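Household Textiles 1
Handout 6: Sorting and Folding a Mixed Load
Instructor: Iwona Michalski
Room 242, Kubiak Building

Bring this handout to both lab sessions. You will need it again for the care label exercise in May. The reading is chapter 17 of the course text, up to the section on pressing.

What this unit covers

By now you have worked with single fabrics. A real load of laundry is mixed. It has heavy wovens, light wovens, and knits in the same pile, and each of them behaves differently when you pick it up, shake it out, and lay it down. The aim of this unit is to get a mixed pile sorted and folded without stretching the knits or putting hard creases in the wovens.

We are not covering stain removal here. If a piece has a stain, set it aside and write it on your sheet.

Wovens and knits, a short review

A woven fabric is made of two sets of yarns that cross at right angles. Denim is a twill weave, which gives it the diagonal line you can see up close. Wovens don't stretch much along the yarns, but they do stretch on the diagonal, called the bias. Pick up a heavy woven piece along a straight edge whenever you can find one.

A knit is made of loops. The loops open when pulled and close again when released, up to a point. Rib knit has columns of raised and sunken stitches, and it stretches sideways more than any other knit you will meet in this course. Cuffs, waistbands, and the tops of socks are often rib. If a rib is left hanging under weight it can grow longer and stay that way.

Patterned fabric can be either one. Do not guess from the print. Look at the back and pull gently in both directions.

Setting up the work surface

Clear the surface before you bring the pile over. Spread out the largest flat piece first and smooth it from the center toward the edges. It gives you a clean base to work on, and you fold it last. Put heavy items to one side of the base and small items on the other. Keep the middle open, as that is where you will do the folding.

If the pile is too big for the surface, do it in 2 batches. Don't stack unsorted pieces on top of folded ones.

Order of work

1. Pull out the heavy wovens. Denim goes first. It is bulky and hides smaller things, so lift it and check underneath and inside before you move it. Legs and sleeves often hold a sock.

2. Shake out each heavy piece once, holding it by the waistband or the shoulders. Lay it flat, run your hand down the seams, and fold it lengthwise. Two more folds across are enough for most pants.

3. Collect the small knits. Take each one by its body and not by one edge of the rib. A cuff that has rolled or twisted in the dryer should be turned back by hand. Lay it down, open the roll with your fingers, and let it settle before you fold. Pulling on the end of a rolled cuff only tightens the roll.
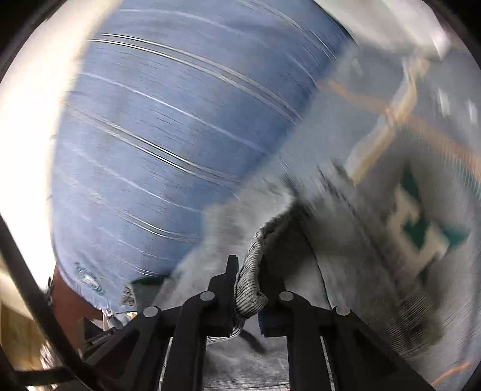
4. Pair the socks. Match by length and rib first, then by color. Lay one on top of the other, heel to heel, and fold in half. Do not turn one cuff over the other to make a ball – it keeps the rib stretched the whole time the pair is in the drawer.

5. Fold the light wovens and the larger knits. Shirts and sweaters are folded to the same width so that they stack. Use the Jonby board if you have trouble keeping the width even.

6. Fold the base piece. Bring the corners together, smooth toward the fold, and repeat until it fits the shelf.

Lab sheet

Use form 1122. For every piece, write down the fabric structure (woven or knit), the order in which you handled it, and the fold you used. If you could not tell woven from knit, write "unsure" and bring the piece to me. You will lose points for a wrong guess but none for "unsure."

Common mistakes from last term

Folding a knit while it was still damp at the seams. Check the thick parts, mainly cuffs and pockets.

Sorting by color only. A gray sweater and a gray sheet don't belong in the same stack.

Hanging heavy knits. The Trosar hangers in the closet are for wovens.

For next time

Read the pages on pressing and bring one woven item from home with a care label still attached.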